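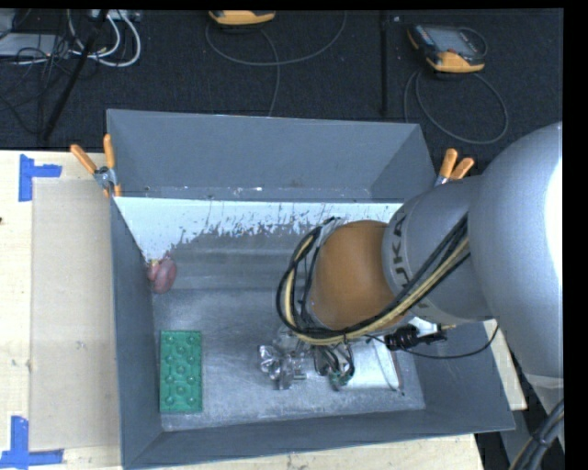

Cable dress day on the picking cell. The job is to stop the gripper harness from pulling at the wrist when the arm reaches low into the bin. Right now the black and tan bundle runs down along the arm, goes under the orange-brown cap and comes back up around it in a wide loop, with a thin black cable sweeping out over the bin wall. The thin one is what I'm rerouting first.

Every cable fault in the log since April traces to the last foot before the gripper connector. 5 faults total. Same symptom each time: gripper drops off the bus for a second, the program halts, a restart clears it.

Procedure, for whoever has the cell next. Jog to the service pose in T1 and press the e-stop. Unplug at the wrist connector. Check pins for push-back. Check the jacket for flat spots where it meets the strain relief. Tag the cable before you move it.

Loop length: long enough for full wrist rotation both ways, short enough to stay off the rim at the lowest pick. Test at 10% override with one hand on the enabling switch. Do both rotation limits before you do any picks.

The bin is held with a spring clamp at each rear corner. Good enough for light parts. If the bin shifts, don't touch up the pick points. Put it back, reseat both clamps, then run the corner check from the Jukerura folder.

Corner check tolerance is 3 mm. Senga Jardine had it at 5 and we were hitting the wall on flat parts, so it was tightened.

Replacement harness is the Allix one, part 236 on the cell sheet. Lorna Dalgleish has the spare. Old harnesses go back to her with the tag on, not in the scrap.

Hour counter at this service: 1890. Write it on the sheet before you clear the reminder. Next check is the wrist connector only, at 2000.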